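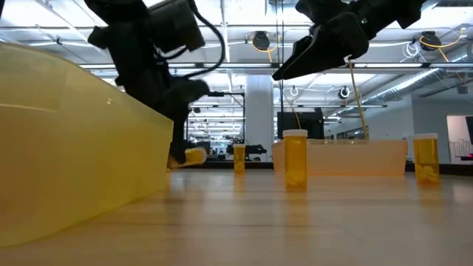 Does the new Prondum plugin really clean up animation curves by itself? Partly: it removes extra keyframes well enough, but you still have to fix the timing by hand.

2 min read

Jistach released Prondum on 20th May, calling it a one-click answer to messy curves in compositing and animation work. The plugin reads a curve, guesses which keys matter and throws out the rest. The company says a test shot with 3,000 keys came down to 54. It hasn't shared the shot, so take that as you like.

Roald Eide, a freelance compositor who has used the beta since January, is not sold. "On a slow camera move it's fine," he said. "On a handheld track it smooths away the shake, and the shake was the point." He still keeps his old scripts installed.

There is a strength slider, but it resets to the default each time the panel is closed. Jistach says a fix is coming and gives no date. Undo works on the whole curve only — there is no way to bring back a single key.

The trial lasts 30 days. After that a studio license costs $900 a year, a lot for a tool that overlaps with free scripts many artists already have. A version for Dorard is planned, also without a date.

54 shares · 30 comments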